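Uvau Home Scenes 2: a term with a simulated house

Reviewed by Pin-yu Hsueh
June 2019

We bought a single-group licence for Uvau Home Scenes 2 at the start of the year, to gather examples for a navigation and fetch model. Before that we had been collecting in a rented flat in Trasley, which meant one real arm, one real kitchen and a long drive. The simulated house has not replaced the flat, but most of our recordings now come from it.

You get a set of furnished interiors, a recorder, a driving panel for the operator and an export tool. The house comes as a download of 59 gigabytes. Installation took Danjuma Fashola most of an afternoon, largely because the installer wants its own folder at the top of the drive and will not say so until it fails. After that it ran on both of our desktop machines without trouble.

Driving

The operator steers the robot with a gamepad or with keyboard and mouse. Use the gamepad. The mouse control for the wrist is too quick at low settings and too slow at high ones, and the value in between has to be typed into a text file. Once Cheuk-hei Shek had found a number she liked, we copied it to the other machine and left it alone.

A recording starts and stops with one button. You type the instruction first, or pick it from a list, and the recorder stores it with the camera views and the joint positions. If the attempt goes wrong you can mark it as failed and carry on. Failed attempts go in their own folder and are kept, which I like. Older tools we used threw them away, and we wanted them for training the part of the model that decides when to give up.

We logged 2,191 attempts over the period of this review. A practised operator gets through a short task, such as going from one room to another and stopping in front of a named object, in well under a minute. Longer tasks with a pick and a place in them vary a lot. Operators get tired of them, and it shows in the paths.

The house

There are several rooms with doors between them, and the layout can be reshuffled from a menu. Furniture can be moved, swapped or removed. Wall and floor finishes can be changed too, which helps if you don't want the model to learn that every cabinet stands on the same floor.
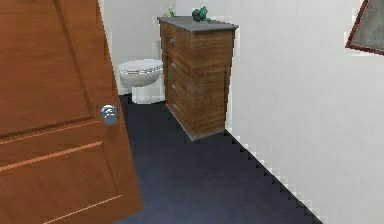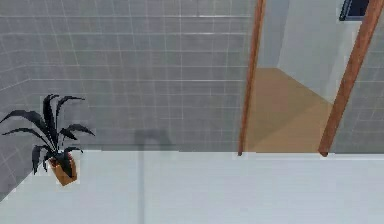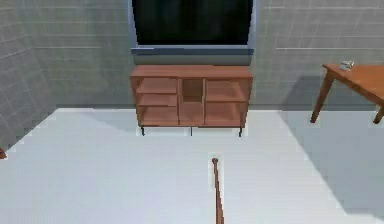
All three are views from one session in the house.

Wood is the best of the materials. Grain and colour differ from piece to piece, and our detector carried over to real cupboards and tables better than I had expected. Plain walls are flat and evenly lit, and edges between dark and light surfaces can come out as little steps. There is a smoothing option. It slows the recording on our older machine, so we left it off and blurred the images slightly at training time.

Plants are poor. The leaves are crude and the model confuses them with clutter. Iñaki Iglesias took them out of half the layouts and saw no harm from it.

Doors deserve a mention of their own. They swing properly and have some weight to them, but the hinge is too free. A light push sends a door further than it would go in a real house, and operators soon learn to nudge doors in a way that would not work in Trasley. We now give a separate instruction sheet for doors and ask people to use the handle every time.

Starting positions

The recorder can place the robot at random before each attempt. It is a useful feature with a fault. Some of the starting points face a blank wall or sit very close to furniture, and the operator has to turn on the spot before doing anything. We ended up with far too many examples that open with a slow turn to the left. Chak-lun Hsu wrote a short script that rejects a start if the named object is closer than a set distance or if a wall fills most of the view. It threw out 200 starts in the first batch. Uvau say a similar check is planned, but gave us no date.

Export

Export is plain and reliable. Each attempt becomes a folder with the images, a table of joint positions and a text file holding the instruction. Times line up between cameras, which was our main worry. The one annoyance is naming: folders are numbered in the order they were exported, so if you export twice the same attempt has two numbers. Keep your own list.

Help and price

The manual is short and mostly correct. Questions sent to the support address were answered in a day or two, by someone who had clearly used the product. We paid £901 for the year, which covers two machines. A third would have meant the next licence up, at a good deal more than we could justify.

I also looked at the Takadbridge package, which has better lighting and more small objects. Its recorder does not keep failed attempts and its export needs a paid add-on, so for our work it came second. A group that cares mostly about grasping might well choose it.

Good points: recorder, export, furniture, keeps failures.
Bad points: mouse control, door hinges, plants, random starts.

We will renew for another year. If you are new to collecting, budget a week for setting up and getting your operators used to the pad, and throw away what they record in the first two days.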